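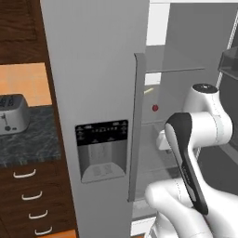

Home | News | Clubs | Events | Contact

CLUB NEWS / ROBOTICS
August 2023

The Brusto robotics club has spent its summer teaching a simulated arm to deal with a fridge, and members keep telling me it is going well. I remain to be persuaded.

The project is called Zuver and is the club's entry for the Marnotberg student challenge. All the work is done in a rendered kitchen, so there is no milk to spill. The team ran 332 trials last month and seems proud of the number. I asked how many would have passed if the fridge had been moved a hand's width to the left, and got a long answer about settings. 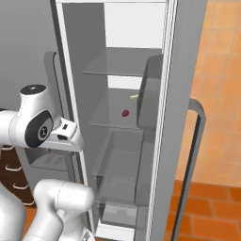 My other grumble is the food. A strawberry on a glass shelf is a fair test of aim, but most fridges I know are packed to the door, with a jar in front of whatever you want. The club says clutter comes later. It said the same in February.

To be fair, the code is tidier than last year's, and the 16 members now write down their failures as well as their good runs. Three of them have also started on Mak, a small tool that replays a bad run slowly so you can see where the arm went wrong. That looks more useful to me than the entry itself, and I would like to see it finished first.

Open evening is on the 16th in the computer room. Bring awkward questions.

3 comments | 16 shares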